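4. Teaching the arm by hand

By now you've got the Nalik arm bolted down, powered up and homed (if not, go back to section 3 — I'll wait). This is the part I like best, where you get to take hold of the thing and show it what you want.

I wrote these steps around desktop computer work, because that's what we do most at Pillbridge: pulling and refitting memory, cards and drives. If you're teaching something else, the order stays the same.

Before you start

Ground yourself. Wrist strap on, clipped to bare metal. The computer must be unplugged from the wall, and I hold its power button in for a few seconds after that.

Lay the tower on its side with the panel off and the open side up. Clamp it or block it so it can't creep. I once lost a whole afternoon of teaching to a case that slid a finger's width every time I leaned on it!

Put the loose parts in the tray where they'll live for every run. Pick a spot for each part and stick with it.

CAUTION: Keep your free hand out of the case whenever the arm is live. Case edges are sharp and the arm doesn't know what a knuckle is.

Recording a demonstration

1. On the Vonar pendant, open Teach and choose New Task. Give it a name you'll recognize in June. "Test" is a bad name, and I have 18 of them.

2. Press and hold the grip switch on the wrist. The arm goes soft and you can push it around. Let go and it locks where it is.

3. Move to your start point, well above the case. Leave more room than you think you need.

4. Press Record. The ring on the pendant turns red.

5. Guide the wrist down slowly over the part you want. Come in straight from above for the last stretch, so the fingers don't catch on a latch or a cable on the way.

6. Tap Close. Wait for the click before you lift. This is where everybody rushes, me included.

7. Lift straight up, carry the part to its place in the tray, lower it, tap Open, and back away the same way you came.

8. Press Record again to stop. Save it, or hit Discard if you bumped something. Don't save the bad ones "just in case."

Note: For memory modules, open the latches yourself the first few times and teach only the pull. Add the latches as a second task once the pull is solid. Inese Sproģis talked me into splitting it up like that and my redo pile shrank a lot.

Using the remote handle instead

Hand guiding gets awkward deep inside a case, where your own arm blocks your view. Plug in the Ingvarsson handle, pick Remote in the Teach menu, and set the scale to 3. That means you move your hand three inches for every inch at the gripper — slow, but lovely around a motherboard.

CAUTION: Center the handle before you switch modes. If you don't, the arm will try to catch up with it.

How many do you need?

Plan on 200 good demonstrations for one part in one model of computer. Halfdan Eyvindsson recorded 3,000 for his drive swap task and swears by it, but he has more patience than I do. Shift the tower a little between batches, and swap operators if you can, so the arm sees more than one person's habits.

Take a break when your wrist gets tired. Tired demos are jerky, and the arm will copy the jerks along with everything else.

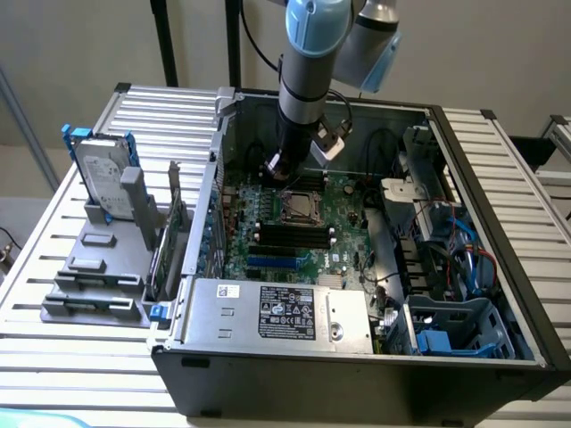
Can I pause in the middle of a recording?

Use the Hold button on the pendant, then press it again to pick up where you stopped. The paused time gets trimmed when you save, so take as long as you like, but don't move the tower or the tray while you're on hold.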